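Questions from the floor: robots at work and what they mean for us
By the Getesia workplace team
Updated June

We have been getting a lot of questions since the robots moved in, and we love that. Some arrive on paper, some get asked in the hallway, and a good number come up over coffee. We've answered as many as we can on this page. If yours is missing, send it along and we'll add it.

Is my job going away?
No jobs are being cut as part of this project. The plan covers 36 of us, and every one of those positions is still in the plan for next year. Some jobs will look different, though, and a few will look very different. If you spend most of your shift picking parts out of boxes and setting them on a mark, you'll probably spend less of it doing that and more of it setting up, checking and fixing.

What is Mamani?
Mamani is our name for the whole project: the robots, the training, the new shift pattern and the weekly meeting. It isn't the name of a robot, although people have started calling one of the arms Mamani and we've given up correcting them.

Which tasks are going over to the robots first?
Small, repeated handling jobs. Picking something up, turning it, putting it down inside a taped outline, doing it again. Cables are on the list too, and they're a wonderful challenge! A cable never lies the same way twice, so it takes far more practice runs than a box or a tray. Anything heavy, sharp or hot stays with the equipment we already have.

Who teaches them?
We do, and this is the part people get most excited about once they've tried it. An operator moves the arm through the task, the system records it, and then the same task is done again with small changes in where things start. A simple pick-and-place takes us 200 recorded runs before we let the robot try alone. After that an operator watches, steps in when it goes wrong, and those corrections get recorded too. The folks who have done a job by hand for years turn out very good runs from day one. They know which end of a part to grab!

Do I need to know how to program?
Not at all. The course is 40 hours, spread over several weeks and all on paid time. You'll learn how to start and stop the arm, how to record a run, how to spot a bad one and throw it out, and how to write a note that the next shift can use. There is one short session on settings. Bring a notebook, since the menus take a little getting used to.

What if I try it and don't like it?
Tell your shift lead and you'll go back to your regular work. Three people have done that so far and two of them came back later to try a different station. There's no mark against you either way.

Will my pay change?
Operators who finish the course move up one grade, starting with the next pay period. If you take the course and stay in your old role, your grade stays where it is.

Is my performance being recorded along with the robot's?
The recordings are kept for training the robots and for nothing else. They are not used in reviews, and your lead can't pull them up by name. You can ask to see any run you recorded.

Can I walk through the robot room on my way to the break area?
Please use the Zustach corridor while an arm is running. When the arms are stopped you may cross, but stay clear of the tables and leave whatever is on them where it is. Moving a box even a little can spoil a morning's worth of runs. Shoe covers are in the bin by the Flillamberg entrance.

What does the room look like these days? 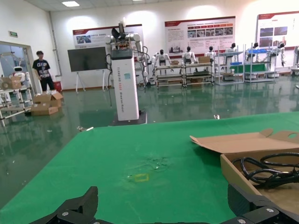
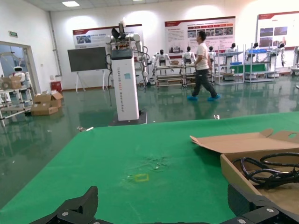 The green work table with its yellow tape mark, and the robots across the room.

Can I come and see it before I sign up?
Yes, please do! Open hour is every Friday at 3 p.m. and you don't have to book. Someone from the team will be on hand to answer questions, and if a station is free you can have a turn at the controls. Most people are clumsy for the first few minutes and then something clicks. We've had to ask a few of them to let the next person have a go.

How many of us have taken the course?
Nearly 52 percent of the people in the plan have finished it, and another group is partway through. Night shift has been harder to fit in, so we're adding a late session that starts at 10 p.m.

Where do I send ideas?
Drop them in the box by the time clock or bring them to the weekly meeting. The tape marks on the tables were an idea from the packing line, and so was the checklist we use at shift change. The next thing we're looking at is a better way to sort bad runs by cause, and we would love help with that from anyone who has ideas about labels.

Contact the workplace team | © Getesia | Back to top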